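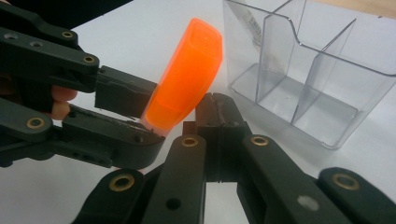
21/09/2021
By the Gellerwood newsletter desk

Keeping a worry log: notes from the spring and summer groups

Readers of the February issue will remember a short notice about the worry log, a written exercise for people who find that the same concerns come back several times a day. The Gellerwood groups have now used it through two rounds. The method has changed in a few places, and the current version is set out below for members who want to start at home or who joined after the first round closed.

The log is a record of single worries, each entered once, with a prediction and a later check. It does not ask the writer to argue with the worry or to replace it with a better thought. Members who have kept a gratitude journal or a mood chart should treat it as a separate task and keep it in a separate notebook.

Each entry has 4 fields. The first is the date and time. The second is the worry, written as a statement that could be checked: "I will lose my place during the talk on Friday" is usable, "the talk will be awful" is not. The third is a rating from 0 to 10 for how likely the event feels at the moment of writing. The fourth stays blank until the check date and then records what took place, in one line.

The check date is chosen when the entry is made. For most entries it falls within two weeks. Worries with no natural end point, such as concerns over health or money in later life, are given a check date of one month, and the statement is narrowed to fit: "the bill due this month will not be covered" can be checked, "I will never be secure" cannot. If a worry cannot be narrowed after two attempts, write the letter U beside it and move on. U entries are not rated or checked. They are useful later as a list of themes, and several members have taken theirs to a counselor.

Writing is limited to one sitting a day of 15 minutes. The first round allowed entries at any time, and the result was that some members were opening the notebook every hour. Under the current rule, a worry that comes up outside the sitting is noted in one or two words on a slip of paper and carried to the next sitting. Many slips no longer seem worth entering by then. They can be thrown away. A slip that still matters is written up in full.

The sitting should not be placed in the last hour before bed. Late morning and early evening were the times most often kept up. Members on shift work at the Plarska site used the first break of the shift, which seems to have done as well as any other slot.

Review takes place every 3 weeks. At review, read only the entries whose check date has passed. Sort them into three groups: the event happened as predicted, it happened in a milder form, or it did not happen. Write down the number in each group and the average rating given at the time. Do not read the open entries during review.

In the summer round, 29 members kept the log to the end. They handed in 178 closed entries between them, with names removed. The largest group was events that did not happen, followed by the milder form. The average rating at the time of writing was high in all three groups, and the ratings did little to separate the events that happened from those that did not. This is a small set of people who chose to take part, and no claim is made for it beyond that. For the individual, the point of the review is the same comparison made on their own entries.

A note on events that did happen. The first version of the sheet had nothing to say on these, and members asked for something. The fourth field may now run to two lines, the second of which records what the writer did about it. Examples from the summer round include "called the office and got a new date" and "sat in the car for ten minutes, then went in." Entries of this kind were often the ones members chose to talk over in the group – more so than the worries that came to nothing.

Three points on use have come up often enough to list.

Ratings are not corrected afterward. If an entry was rated 9 and the figure now looks foolish, it stays at 9.

Missed days are left blank. Do not fill them in from memory.

The log is private by default. Partners and family members should not be asked to check entries, and the group leader does not collect notebooks. Only the review counts are shared, and only by those who wish to.

The exercise is not suited to everyone. Members who notice that the daily sitting leaves them more unsettled after the first week should stop and speak to the group leader or their own doctor. It is not a treatment for panic, for compulsive checking or for low mood that has gone on for some time, and in the case of checking it may make matters worse. Anyone with thoughts of self-harm should contact a doctor or a crisis line directly and not wait for a group date.

The autumn round will run at Gellerwood and at Starau, on the same format. The Starau group meets in the evening and has a smaller room, so places are limited. Sheets for the log are available at both sites – plain ruled paper works equally well. Members moving over from the spring round should start a new notebook, as the old sheets have no space for the check date.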